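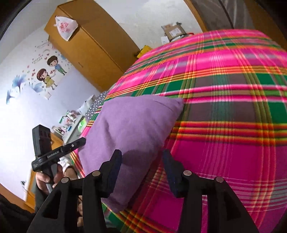 Pruitt House - Monthly Residents' Meeting
June
Held in the downstairs lounge, 7:15 p.m.

Present: residents of the first and second floors, two from the third floor, house manager (chair), office assistant (minutes).
Apologies: the garden apartment, and one resident working a late shift.

1. Minutes of the last meeting

Read and accepted with one correction. Under "Dryers" the May minutes said the left dryer was out of order. It was the right dryer. It has since been repaired and both are running.

2. Matters arising

The hallway light outside the second floor linen closet has been replaced.

The closet door still sticks. The house manager has planed the bottom edge once and will do it again. Please lift the handle slightly when closing it for now, and don't kick it.

The box of unclaimed socks was put out in the lounge for two weeks as agreed. Most are still there. Agreed to throw out what is left at the end of the month.

3. Guest rooms - bedding

Most of the evening was spent on this item.

The two guest rooms were switched to plaid bedding in the spring, in place of the old white sets. The house manager asked for views. Comments were mostly in favor. The bright pink hides small marks better than white did, and visitors have said the rooms feel more cheerful. One resident said it was too loud for a small room and would have preferred gray. Another said the stripes make it easy to see when the cover is on crooked, and that this has improved the bed making.

Purple was picked for the pillows and towels to go with it. The house manager confirmed that purple is kept for the guest rooms, so a purple item found in the general wash should go back to the second floor closet. Residents' own linen should stay out of that closet altogether.

There was a complaint that bed pillows had been borrowed for the lounge couch during movie nights. Agreed that guest room pillows stay upstairs. The office will buy two cheap cushions for the couch.

It was also raised that the pillows are getting flat. The house manager said they can be tumbled on low for 15 minutes and this usually brings them back. Any that are still flat afterward should be left on the office chair with a note.

4. Turning over a guest room

A visitor in May arrived to find the bed unmade, with the previous visitor's towels still on the hook. The first floor thought the third floor was doing it that week, and the other way around. There was some discussion of whose fault this was. The chair moved things on.

It was agreed to use one routine on every floor:

Strip the bed as soon as the room is empty and take everything down in one trip.
Open the window while you work, and shut it when you leave.
Wipe the nightstand and check under the bed.
Put the plaid on and pull it straight at the foot first, then the sides.
Pillow at the head end, seam side down.
Spread each clean towel flat on the bed and smooth it before folding. Fold in half, then in thirds, and leave it near the foot of the bed.
Mark the room as ready in Ivix.

Several people said the towels have been coming out of the closet folded four different ways and don't stack. The second floor offered to show anyone who wants it how they do theirs. It takes a couple of minutes.

A resident asked for the flat step to be dropped, saying a towel can be folded perfectly well in the air. Put to a show of hands and kept. Spreading it out is also how we catch stains and pulled threads before a guest does.
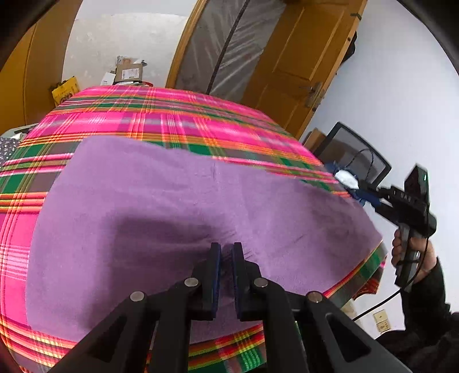

Question from the floor: Should a towel with a small stain still go out in a guest room?

Answer from the house manager: Put it through one more wash, and if the mark is still there, cut the towel up for cleaning rags and tell the office so it can be replaced.

The turnover rota was then set. First floor takes June, second floor July, third floor August. Swaps are fine if they are written on the sheet by the mailboxes before the month starts.

5. Laundry

Clerkuvow has sent its new price for the heavy wash (comforters, mattress pads and the lounge curtains). It goes up to $26 a bag. The current price holds until the end of June. Agreed to send the lounge curtains now, at the old price, and to look at the mattress pads again in the fall. One resident asked whether pads could be done in our own machines. The house manager said the last attempt is why the right dryer needed repairing.

Everything else in the guest rooms will go on being washed in the house. Cold wash for anything pink or purple, and don't mix it with white shirts. Two residents spoke on this from experience.

Please do not leave wet loads in the washers overnight. If you need a machine and it has someone's finished load in it, you may move it to a basket. Do not move it to a dryer, as not everything can be dried.

6. New linen order

The office has priced a spare set for each guest room from Mimivance. With two extra purple towels per room the order comes to $108 including delivery. Approved. The money comes from the guest room fund, which is paid for by the nightly charge.

The question of matching curtains was raised. There was not much support. Left for now.

The old white sets are folded in a box in the basement. Any resident who wants one may take it, first come first served. What remains will go to the animal shelter, which has said it will accept sheets and towels but no pillows.

7. Any other business

The kettle in the second floor guest room trips the power if the hair dryer is on at the same time. A card will be put up. The office will ask the electrician to look at it at the next visit.

A phone charger was left in the first floor guest room. It is at the office.

Request for a second laundry basket on the third floor stairs - agreed, as long as it is not left on the steps.

Actions

House manager: plane closet door again; bag up lounge curtains for Clerkuvow; electrician.
Office: order from Mimivance; couch cushions; kettle card; third floor basket.
Second floor: put a short note on towel folding inside the closet door.
All residents: return any purple towels or pillows to the second floor closet.

Next meeting in July, same time, in the lounge. The meeting closed at 8:40 p.m.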